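Packing room notes: the green belt at Visville

The conveyor in the Visville packing room has had its new belt since November, and the blue bins are back in front of it.

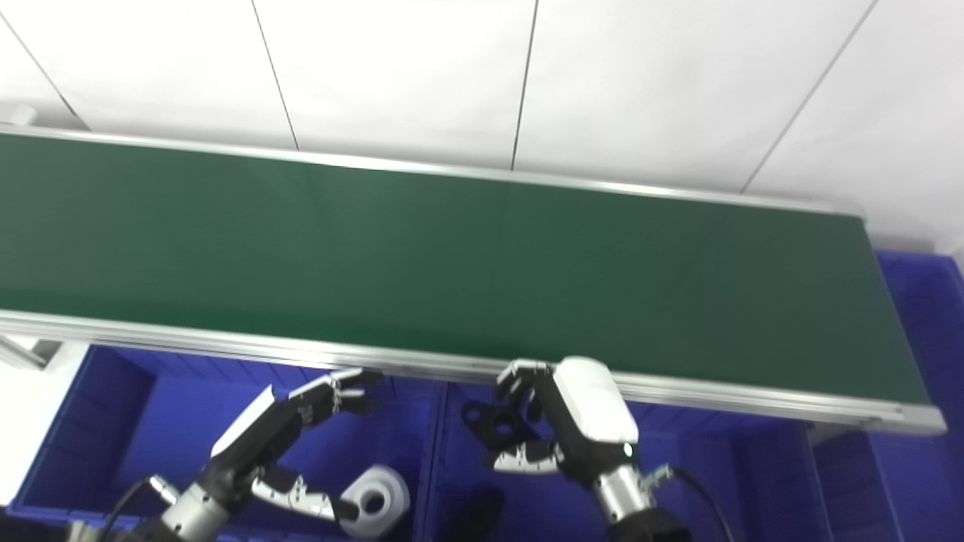 Valdis Rätsep wrote in to ask whether the bins could go back to the old spot along the wall, as he finds the reach over the near rail tiring by the end of a shift. We tried that layout for a week at Sandesden and went back. With the bins at the wall, people were turning around with every item, and small parts ended up on the floor. What we can do is lower the bins a little, and new stands are on order from Rocha.

A few points for everyone who packs there:

Keep the lower rail clear. Tape guns, pens and cups have all been left on it, and sooner or later they travel with the goods.

Fill the bins on one side of the divider before starting the other. Mixed bins were the main cause of repacking last month — 428 orders went out from this line, and 3 of them had to be opened again for that reason.

Wipe the belt at the end of the shift with a damp cloth and plain water. The solvent spray under the sink is for the label printer only. It took the surface off the last belt, and a replacement from Burico cost us $868 before fitting.

If the belt starts to wander to one side, stop it and call extension 531. Please don't adjust the rollers yourself, even if you know how. The tension was set when the belt was fitted and the settings are written on the card by the switch.

The new stands should arrive before the next issue. Valdis has agreed to try the first one.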